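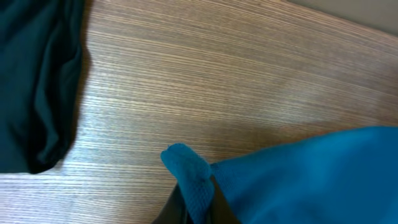 墨绿色的布，搭在木纹桌面上。褶子我没去抻，就喜欢它这么堆着。

布和桌子，九月换季小记

每年到九月我都要折腾一回家里的布。夏天那批薄的洗了收起来，厚一点的翻出来，窗边、桌上、沙发背上，挨个试。今年本来只打算换条桌布，结果一翻柜子翻出来一大摞，越翻越起劲，从下午四点一直弄到天黑，晚饭都是煮的速冻饺子（还煮破了好几个）。

先说最上面这块绿的。颜色深得很，粗看跟黑的差不多，要到褶子鼓起来的地方才透出一点青绿，凹下去的地方就全是黑的了。我最喜欢的就是这个！平铺的时候它就是一块老老实实的深色布，一堆起来，颜色马上多了好几层。面上有一点点光，不是那种亮闪闪的缎子，很收敛。

这块布是前年在Paltwood的尾货区捡的，当时卷成一小卷塞在筐子最底下，标签都掉了，店员翻了半天，说按零头算吧。我拿回家一直没想好做什么，做靠垫嫌暗，做窗帘又不够长，就这么在柜子里睡了两年。这次拿出来往桌上一搭，哎，怎么这么配。

再说桌子。这桌子的木纹特别密，一条深一条浅，挨得紧紧的，斜着一路扫过去，到了一头又慢慢散开，带一点弯。深的是巧克力那种棕，浅的有点像沙子。我妈第一次来看见，说花里胡哨的，看久了眼晕。我倒觉得挺耐看，吃饭的时候盯着它发呆能发很久。

桌子是Brinkmann的旧款，搬家那年从一个网友手里收的，价钱就不说了，反正运费比我想的贵。刚到家的时候桌腿有点晃，垫过纸板，垫过瓶盖，后来老老实实换了四颗长一点的螺丝才稳当。桌面我倒是没动过，擦一擦就很好了。

这种桌面有个毛病，反光。光一照过来就白蒙蒙的一片，纹路都淡了，要换个角度才看得清。以前我嫌烦，想铺一整张大桌布把它全盖住，试过米白的、格子的，还有一块Witum的灰蓝色粗布，铺上去都像食堂。后来想通了，干嘛要全盖住呢？好好的木纹，盖起来多可惜。布只搭一边，另一边露着，吃饭写字在露着的那头，布那头放点零碎。

搭法也说两句，有朋友问过我。我以前老想弄得整整齐齐，边对边，角对角，还拿熨斗烫一遍，搭好以后怎么看怎么像酒店。现在就是拎着布的一头，手一松，让它自己掉下去，哪里鼓了就让它鼓着，边上弯弯曲曲的也不管。尾巴那里往里卷一下，卷成圆鼓鼓的一坨，看着厚实，也不会露出毛边。有时候掉得不好看，拎起来再来一次，最多三四次总有一次顺眼的。

哦对了，深色布要选稍微有点分量的。太轻的搭上去飘，人走过去带一阵风它就挪位置了，我之前有块Irov的薄纱就是这样，早上搭好，中午就在地上了，后来拿它包了冬天的毛衣。分量够的话，布会自己往下坠，褶子也会立起来，旁边还能落一小片影子在木头上，灰灰的，很软。就为这一小片影子，我那天搬着凳子换了好几个位置看。

颜色这件事我也纠结过。棕色桌子配什么？网上都说配米色、配白色，安全。我试了，安全是安全，就是没什么劲儿。墨绿放上去，木头那个暖一下子就出来了，像下过雨的林子。酒红我也想试试，就是怕一进腊月像过年，先放着吧。

打理嘛，这块绿的我是凉水手洗的，加一点点洗衣液，不拧，拿大毛巾裹着压一压，阴凉地方晾。头一回洗掉了不少颜色，一盆水都是绿的，吓我一跳，以为洗坏了，晾干了看跟原来也差不多。保险起见，晾干以后在白纸巾上蹭了几下，不掉色了才敢往桌上放。浅色桌子的朋友千万记得做这一步。

整理柜子顺便清出来大约200块零碎布头，大的能做杯垫，小的真的只有巴掌大。我打算挑一些缝成一条长的，冬天搭在椅背上。缝到什么时候就不知道了，我的缝纫机还压在阳台那堆箱子下面呢。等缝完了再来更新，先去把桌上的针收一收，刚才已经扎了一回手。

浏览 1215　喜欢 77　分享 4

评论

棉花糖不甜：墨绿配棕色真的好看！我家桌子是浅橡木的，不知道压不压得住。

作者回复：可以的呀，浅木头配深色更跳，就是先试试掉不掉色哈。

阿豆的窗台：看完去翻了我的柜子，翻出一块结婚时候的红绒布……算了又塞回去了。

晚风吹米：“像食堂”笑死，我铺格子的也是这个感觉。

南边有雨：请问那块绿布是什么料子呀？手感滑不滑？

作者回复：标签掉了，我也说不准，摸着比较顺，有一点点坠手。

小火慢炖：布头别扔！做杯垫记得里面夹一层薄棉，不然放热杯子烫桌面。

棉花糖不甜：等椅背那条，蹲一个更新。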